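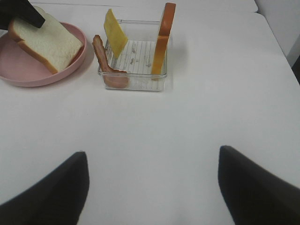 Cell Technician, Sandwich Bench (part-time, Plistville)

Mamoseo runs one two-armed cell in a back room in Plistville. Its career so far consists of moving play bread, cheese and bacon between a pink plate and a clear plastic box. It needs somebody to look after it. The pay is better than the catering.

What you would do

Check the finger pads on both grippers before each shift and swap them when they get shiny. We have a drawer of 217 spares, 2 of which are the right size.

Recalibrate the wrist cameras after anyone bumps an arm. Anyone includes you.

Wipe the table, brush the crumbs out of the ribbed box, and put the box back on its marks.

Re-torque the wrist bolts every 600 cycles and write it in the log – the paper one, in handwriting other people can read.

What we'd like

Some time around small arms, steady hands with a hex key, and the patience to hunt for a loose connector on a Friday. A degree is fine. We won't hold it against you.

Hours are mornings, starting in July. Write to Delphine Holloway and tell her about something you fixed twice. Ulla Fjeld will show you the cell, and the drawer.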